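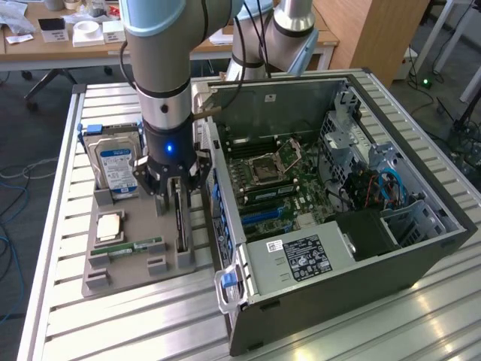
**Figure 3.** Parts fixture (left) and opened desktop tower (right) on the slatted bench. The CPU socket is empty, with its retention frame raised.

### 3.2 Bench layout and parts

All 48 trials used a desktop tower laid on its side with the side panel off, so that the motherboard faced up. The parts to be fitted were kept in a 3D-printed fixture next to the case (Figure 3). The hard disk drive stands upright between two brackets at the back of the fixture, and the CPU lies flat in a raised square pocket in front of it. Memory modules have their own slotted holders.

Koo and Sung (Section 2) stored parts in a shallow tray, and modules slid against each other when the bench was bumped. We gave each part a fixed place and kept the same layout for every trial. The fixture was drawn at Trusurmont and went through two versions. In the first, the CPU pocket sat level with the base and was hard to reach into.

The order of work was CPU, memory, drive. Cables already in the case were left where they lay. A trial ended when the last part was in place or when 35 minutes had passed.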